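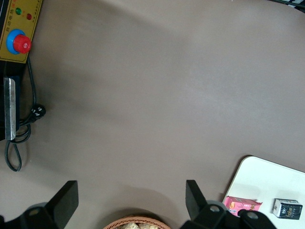
Stop button on a yellow panel, red cap, blue collar. Lettering up top is in Chinese.

Small Shops List
Re: moving a shop across town, what would you do differently
Posted 23rd July by a list member, Esville

We use cookies to keep you signed in to the archive. By reading on you accept this.

Hi all

Quick one before I have to get back to it, sorry for the length, sorry for the shortness in places too. Replying in between where I can.

> We have to be out of our unit by the end of next month. The new
> place is in Arum, same size more or less but the doors are on the
> other side and the floor is older. Has anyone on the list done a
> move like this lately? I have never moved a shop before, only
> houses.

Yes. We did ours in February, Esville to the far end of Esville, so not as far as you but same truck, same swearing. Houses don't prepare you much. In a house the heavy thing is the couch.

February was a bad choice by the way. Ice on the ramp, batteries flat on half the cordless stuff, glue bottles frozen solid in the truck overnight and had to be thrown out. You'll have heat instead. Finish cans in a closed truck in August, don't. Take those in your own car with the windows down, and make it the last trip.

> My main worry is power. The landlord says "it has power" and
> that is all I can get out of him.

Go look. Take a flashlight and a notepad and open the panel door (just the door!) and write down every breaker. Then walk the room and write down every outlet, and which wall, and how high up. Ours "had power" too. It had one outlet by the sink and one behind where the radiator used to be. Got an electrician in two weeks before the move and I wish it had been four, he was fine but he needed a part and the part took its time.

Also ask who pays if the panel has to be bigger. Ask in writing. I asked on the phone and we remember that phone call differently, the landlord and me.

And figure out where each machine is going BEFORE the electrician shows up. We had tape on the floor, blue painters tape, every footprint plus the space a person needs to stand and feed a board. Moved the tape maybe five times. Cheap compared with moving the planer five times. While you're at it check you can reach every stop button from where you'll really be standing, and not have it end up on the wall side. We got that wrong with the bandsaw and had to turn the whole thing the day after.

> Do I hire movers or ask friends?

Both. Friends for boxes and lumber, movers for iron. We used Dabbas, they're the ones with the lift gate out past the feed store. They wanted a list of everything over 600 pounds, which was a short list for us. Be straight with them about weights. If you don't know look on the plate, and if there's no plate look up the manual. They will ask about steps and they mean every step, even the little lip at the door. That lip cost us most of an hour.

Get the price for the whole job and not by the hour if they'll do it. Ours was hourly and there was a long lunch.

Feed the friends early, not late. We had pizza at the end and half of them had gone home by then.

> How did you pack the hand tools? I have a wall of them and I
> like how they hang now.

Take a picture of the wall. Then wrap in old towels, in drawers if you have drawers, and leave the drawers in the cabinet and strap the cabinet shut. Don't use the plastic wrap on anything with an edge, it goes through and then it goes through you. Planes: back the irons off. Chisels in a roll. Saws between two pieces of cardboard, taped.

I bought 16 of the Stoltano crates, the gray ones with the fold in lids. Good crates. The lids pop if you stack more than three high with anything heavy in. Numbered them on two sides and wrote the contents in a notebook. The notebook then got packed in a crate, I'll let you guess how long that took to find. Keep the notebook on you.

Screws and small hardware were the worst of it. I had everything in coffee cans with no lids (why). Spent an evening pouring cans into zip bags. If you have the little drawer cabinets, lay a towel over the front and run tape right around, and move it standing up. Ours went on its back for "just a minute".

> What about the lumber? Is it worth taking all of it?

No. Be hard about it. I took every offcut I own and then threw most of them out at the other end, so I paid to move garbage. Make a pile of what you'd buy again today. The rest goes on the list here or on the curb with a sign. Someone always wants it. I gave away 44 boards in one afternoon and have missed only one, a piece of pear, which I think about more than I should.

What you do keep, let it sit in the new place before you cut it. Old floor usually means damp. Put a cheap humidity meter in there now if they'll let you in. Mine read way higher than the old unit for the first weeks and a tabletop I had glued up before the move cupped on me. Customer was nice about it. Remade it anyway.

> The floor is concrete but it slopes toward a drain in the middle.

Ugh. Same. Shims under everything, and use something that won't crush. We used offcuts of hard plastic cutting board. Level the tablesaw and outfeed together as one thing, and do it after the weight is on. Then do it again a week later because it all settles. The assembly table I put on threaded feet, best money of the entire move. If the drain is open get a cover on it the first day, you will loose parts down it. I did, a set screw from the jointer fence, tiny thing, nine days to get a new one.

> How long were you shut down?

I told customers one week. It was three before we were working normally and even then I was walking to the wrong corner for the tape measure. Tell them a month and be early. Don't promise a delivery date in the first two weeks, not even the easy stuff, especially not the easy stuff.

Couple of things you didnt ask

– Insurance. Call them before the move. Ours covered the old address and the new address and for one day nothing in between. They fixed it on the phone in ten minutes but I had to ask.

– Mail and deliveries. A pallet of ply went to the old unit. Driver left it outside. It rained.

– Dust pipe. Measure the new run before you take the old one apart. I reused most of mine but needed more elbows than I had and the store had none that size. Mark every joint with a paint pen so you can see which end goes where, and keep the clamps on the pipe they came off.

– Noise. Go stand next door while somebody runs the loudest thing you own. We did that on day two and then moved the compressor. The neighbor brought over tomatoes later in the summer so I guess it was ok.

– Lights. Whatever you think you need, more. The old place had windows down one side and I never noticed how much I leaned on them.

– First aid kit and fire extinguisher ride up front in the cab and go on the wall before anything else comes off the truck.

– Leave the old place cleaner than you found it and take pictures with the landlord in the room. Got the full deposit back, minus a bit for holes in the wall that were there when I came. Couldn't prove it. So pictures when you move IN as well.

I still have some of the crates, stacked flat, you can borrow them if you come get them. Also a pallet jack with one bad wheel, it steers left but it gets there. Let me know which day. Not Thursdays.

Somebody else on here moved to Arum a while back I think, they'd know more about the permit thing for parking a truck on the street. I only know Esville, where you phone the town office and they say it's fine and then you get a ticket.

Ok have to run, glue is setting

Small Shops List – write to the list owner to join or leave – Copyright the contributors – Back to top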